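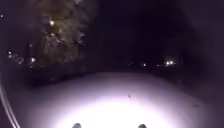

After Dark in Kitgate: How One District Is Rethinking Its Street Lighting

For most of the past century, the lighting of residential streets followed a simple rule: more was better. Poles were placed at even distances, lamps were chosen for their output, and the question of what happened to the light once it left the fixture was seldom raised. In Kitgate, a hillside district of older houses and narrow lanes, that rule has been under review since May, when the Office of Public Works opened a study of all 31 streets within the district boundary.

The study was prompted by a budget matter. The existing fixtures had reached the end of their service life, and replacement parts were no longer made. The first proposal called for a direct exchange, one new lamp for each old one. Residents who attended the opening hearing asked whether the same pattern of light was still wanted.

"The hearing was scheduled for an hour and ran for nearly three," recalls Siu-fong Tu, the senior engineer assigned to the project. "People spoke about their bedrooms and their gardens. Several wished to speak about the stars. We had prepared slides on wiring."

Her office withdrew the proposal and began again with a survey of the district on foot, carried out over 11 nights. Staff recorded light levels at the curb, at front doors and at upper windows. On some streets the light reaching second-floor windows was stronger than the light reaching the sidewalk. On others, a bright lamp at one corner left the next stretch of pavement difficult to read, as the eye had no time to adjust between the two.

This second finding has long been familiar to lighting designers. The human eye adapts quickly to brightness and slowly to darkness. A person who steps out of a strongly lit area may need several minutes before faint detail returns, and older adults generally need longer. Glare adds to the difficulty. An unshielded lamp seen directly can make everything around it harder to see, even when the measured level of light on the ground is high.

Ho-yin Fang, who teaches architecture and served as an outside adviser, believes the public discussion of lighting has relied too heavily on brightness alone. "Evenness matters a great deal," he says. "A modest level of light, spread well and kept out of the eyes, allows a person to see a face, a step or a parked bicycle. A very strong light in one place may do less."

The revised plan, known as the Osman Plan after the street on which it was first tested, calls for shielded fixtures on shorter poles, with warmer lamps and lower output after midnight. A total of 71 fixtures will be installed in the first phase. Stairways and crossings will keep their full level of light throughout the night.

Not all residents have welcomed the change. Paloma Alcantara manages a bakery on Osman Street and begins work at 4 in the morning. She supported the new fixtures in principle but objected to the dimming schedule, which she considered to have been written for people who are asleep. "My staff walk up that hill in the dark all winter," she says. "I asked the engineers to walk it with us, and they did." The schedule for Osman Street was later amended so that full output returns before the early shift.

Others have raised concerns about crime. The Office of Public Works has responded with caution, noting that research on lighting and crime does not point in a single direction and that results differ with the place and the type of offense. The plan includes a review after one year, with residents' reports considered alongside the measurements.

There are also those for whom the change has come late. Pui-shan Tsang has kept a record of moths in her garden on Drernska Lane since she retired from the post office. Her notebooks show fewer species in each of the years after the last set of lamps was installed. She is careful not to claim more than the notebooks can support, as weather and planting have changed as well. A shielded fixture was placed near her gate this fall, and she has begun a new volume.

The lamps themselves are of plain design. Sze-wing Yuen, who oversaw the purchase, reports that decorative models were considered and set aside. The savings were directed to the footpath above Fakine Park – a route used daily by students and long left out of the lighting budget. Work on the path is to start once the ground has thawed, and the remaining streets will follow in the order set by the survey.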